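Journals > Kitchen and Bench > Sourdough log

March
by Anneli Heinonen

Starter fed at 6:40, before the heating came on. Kitchen thermometer read low, so the water went in warmer than usual. I have stopped correcting the feed ratio for temperature and now correct only the water. With two variables moving I could never tell which of them had changed the rise, and the February entries are mostly useless for that reason.

Current method, written out again as the last full version is spread over several pages and contradicts itself in places.

Feed: equal weights of starter, flour and water. Jar marked with a rubber band at the starting level. Used when it has doubled and the top is still slightly domed. If the top has gone flat I feed again and wait. Twice this winter I ignored that and used it flat, and both loaves were tight at the base with one large hole under the crust.

Dough: 800 g strong white, 200 g whole rye, salt at two percent of the flour weight. Starter at 200 g. Water held back slightly at the first mix and the remainder worked in with the salt after a rest. The rye is from the Zernetcombe mill, coarse grade. Their fine grade takes up water faster and makes the first mix feel drier than it is, and then the dough slackens an hour later. I went through a whole bag of the fine before I understood this.

Mixed at 9:15. Rest until 10:00. Salt and the last of the water in by hand, squeezing until the dough stopped sliding. First fold at 10:30, then three more at half-hour intervals. The second fold was the best of the four; the dough held its corners and came away from the bowl clean. By the fourth it had relaxed more than I wanted and I nearly added a fifth. Left it alone.

Mireille Farah wrote back about the salt question. Her position is that late salt makes no measurable difference at this hydration and that I am feeling the effect of the rest. She may be right. The test would be two half batches from the same flour, same rest, salt early in one and late in the other, shaped and baked identically. I have one pot, so "baked identically" means one after the other, and the second would have longer proof unless it goes in the refrigerator, which changes it again. Inès Pons has the same model of pot and has offered it. I have said yes for the end of the month.

Bulk ended at 14:50. I go by the volume line on the tub now and no longer by the clock. Target is three quarters up from the start. It was slightly over. Bubbles visible at the sides, small and fairly even, one large one under the lid which I popped.

Shaping: divided in two. Preshaped loosely, 20 minutes uncovered, then final shape as ovals. The first tore a little on the underside when I dragged it toward me. Too little flour on my hands and too much on the surface, the usual reversal. The second was better. Both into lined baskets, seam up, covered, into the refrigerator.

Note on the refrigerator. The top shelf at the back is colder than the dial claims and has once frozen the edge of a basket. Middle shelf only. The Skolteo probe I left in there overnight showed the door shelf swinging widely each time the door was opened, and the middle shelf hardly moving.

Bake: only one of the two today, the other stays in until morning for comparison. Oven and pot heated together for 50 minutes. Scored once, long and off center, blade held low. Lid on for 25 minutes, lid off for 20. The ear lifted well at one end and sealed itself at the other, where I had let the blade come up. Color darker on the side facing the fan. I turned the pot at the lid-off stage and it still shows, so the turn should come earlier.

Cooling is the part I have been worst at. The rye keeps setting for hours after the crust is cool to the touch, and cutting early leaves a gummy smear on the knife that I used to blame on underbaking. I now leave it on the rack until the evening and only then clear a place for it.

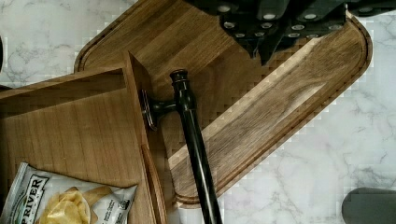
The wooden board, grooved side up, with the knife block behind.

The groove is useful for crumbs and a nuisance for everything else. Flour packs into it and has to be brushed out before the board is wiped, or it turns to paste. Oiled last month - mineral oil, two coats, a night between them.

Cut at 19:30. Crumb even, a bit closer at the base, no gumminess. Crust still hard at the heel. Sourness mild, less than last week, consistent with the shorter bulk. Capucine Lebrun came by for half of it and preferred it to the previous one. I preferred the previous one. Salt correct.

To do: order coarse rye. New rubber band for the jar, the old one is perishing. Second loaf out at 7:00, straight from the refrigerator to the hot pot. Turn the pot at 15 minutes with the lid still on. Find the entry with the potato water loaf, number 14 I think, and copy the quantities here.

Recent entries
Flat starter, second attempt
Coarse rye against fine
Probe readings, three shelves
Reseasoning the pot
A bad week for crusts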